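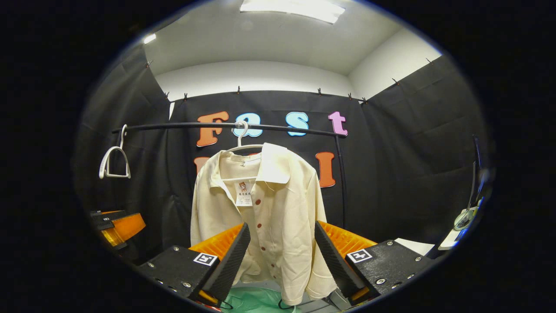 Tanvir Patwary schreibt mir, laktosefrei sei doch nur Marketing, früher habe auch jeder seine Milch getrunken, und wer Bauchweh bekomme, solle eben weniger trinken. Ich möchte darauf in mehreren Beiträgen antworten, weil ein einzelner zu kurz ist. 1/

Zuerst zu mir, für die Neuen: Ich lebe seit vier Jahren mit der Diagnose Laktoseintoleranz, dazu kommt seit dem letzten Winter der Verdacht auf Fruktosemalabsorption. Ich bin keine Ärztin. Ich erzähle, was mir passiert ist und was man mir erklärt hat. 2/

"Weniger trinken" ist in einem Punkt nicht falsch. Viele Betroffene vertragen eine kleine Menge, besonders zu einer Mahlzeit. Ich auch. Ein Schluck Milch im Kaffee geht, ein Milchreis geht nicht. Aber diese Grenze muss man zuerst finden, und dafür muss man wissen, wonach man sucht. 3/

Bei mir hat die Suche lange gedauert. Zwei Jahre habe ich gedacht, es sei der Stress. Ich habe Kamillentee gekauft und Wärmflaschen. Erst eine Kollegin hat mich gefragt, ob es immer nach dem Frühstück komme. Es kam immer nach dem Frühstück. 4/

Dann der Atemtest. Man kommt nüchtern, trinkt eine Lösung mit 50 Gramm Laktose und pustet danach in regelmäßigen Abständen in ein Gerät. Mein Termin war um 8 Uhr, gegen Mittag war ich zu Hause und lag auf dem Sofa bis zum Abend. Bitte nehmt euch an so einem Tag nichts vor! 5/

Was ich vorher nicht wusste: Am Abend davor soll man nur leicht essen, bei mir war es Reis und etwas Huhn. Keine Zwiebeln, keine Bohnen, kein Kaugummi am Morgen. Auch nicht rauchen. Fragt in eurer Praxis nach dem Merkblatt, die Regeln sind nicht überall gleich. 6/

Nun zum Fruktosetest, nach dem mich einige gefragt haben. Den habe ich noch vor mir, im Oktober. Man trinkt wieder eine Lösung, diesmal mit Fruchtzucker, und sie soll in meiner Praxis 35 Gramm enthalten. Ich berichte dann. 7/

Vorher läuft bei mir das Ernährungstagebuch. Ich schreibe auf: Uhrzeit, was, wie viel, und zwei Stunden später, wie es dem Bauch geht, von 0 bis 5. Am Anfang habe ich auch die Stimmung notiert, das habe ich wieder gelassen. Es war mir zu viel, und ich habe dann gar nichts mehr aufgeschrieben. 8/

Shanthi Wanigasekara hat gefragt, ob ich dafür eine App benutze. Ich habe Eketti ausprobiert, drei Wochen lang. Die Suche nach Lebensmitteln ist gut, aber die Portionen kann man nur in Gramm eingeben, und ich wiege im Restaurant nicht meine Nudeln. Jetzt habe ich ein Heft mit Linien. 9/

Eine Sache, die mich im Heft überrascht hat: Die schlimmsten Tage waren nicht die mit Käse. Gereifter Hartkäse enthält fast keine Laktose, den esse ich ohne Probleme. Schlimm waren die Tage mit Fertigsuppe und mit einer bestimmten Wurst. Milchzucker steht dort in der Zutatenliste, aber weit hinten. 10/

Also lese ich jetzt Zutatenlisten. Worte, bei denen ich genauer schaue: Molkenpulver, Süßmolkenpulver, Magermilchpulver, Milchzucker. Milchsäure dagegen ist kein Problem, das verwechseln sehr viele, und ich habe es auch ein Jahr lang verwechselt. Ich habe in dieser Zeit auf Sauerkraut verzichtet. Für nichts. 11/

Zu den Tabletten mit Laktase. Ich nehme sie auswärts, mit dem ersten Bissen. Nimmt man sie eine Stunde vorher, ist die Wirkung bei mir weg. Wenn das Essen lange dauert, nehme ich eine zweite. Die Dosis ist bei jedem anders, da hilft nur vorsichtiges Probieren oder ein Gespräch in der Apotheke. 12/

Gerasimos Economou schreibt dazu, dass er die Tabletten immer vergisst. Das kenne ich. Bei mir liegt eine Packung im Büro, eine in der Jacke und eine bei meiner Schwiegermutter neben dem Brotkasten. Letztere ist am wichtigsten, denn sie kocht mit Sahne. 13/

Zum Treffen unserer Selbsthilfegruppe: Wir sind wieder im Nebenraum vom Café Tindwood, Beginn 18:30 Uhr. Thema ist das Essen in der Kantine und wie man dort fragt, ohne dass die ganze Schlange zuhört. Ubaldo Rizzi bringt Polenta mit, ohne Milch und ohne Butter. Wer zusätzlich Zöliakie hat, schreibt bitte vorher, damit wir das Besteck trennen. 14/

Das ist mir nämlich wichtig: Eine Zöliakie ist etwas anderes als eine Laktoseintoleranz. Bei mir ist ein Fehler unangenehm. Bei einer Zöliakie schadet er dem Darm. Manche haben beides, und die Laktose wird manchmal wieder besser vertragen, wenn der Darm sich erholt hat. Das bitte mit der Ärztin besprechen, nicht mit mir. 15/

Noch einmal zu Tanvir. Ja, an laktosefreien Produkten wird verdient, und auf manchem steht "laktosefrei", wo nie Laktose war. Ich habe das schon auf Kochschinken gesehen, und ich ärgere mich auch. Aber die Milch brauche ich wirklich, und ich bin froh, dass sie heute in jedem Supermarkt steht. 16/

Und Kalzium, kurz, weil es immer vergessen wird: Wer Milch weglässt, soll schauen, woher es sonst kommt. Ich mache es mit Hartkäse, Grünkohl und einem Mineralwasser mit mehr als 300 mg Kalzium pro Liter. Der Wert steht auf dem Etikett, man muss nur die Brille dabeihaben. 17/

Fragen zum Atemtest gern hier darunter, ich antworte am Abend. Das Rezept für die Polenta stelle ich ein, sobald Ubaldo mir die Mengen schickt. Bisher hat er nur "genug Wasser" geschrieben. 18/18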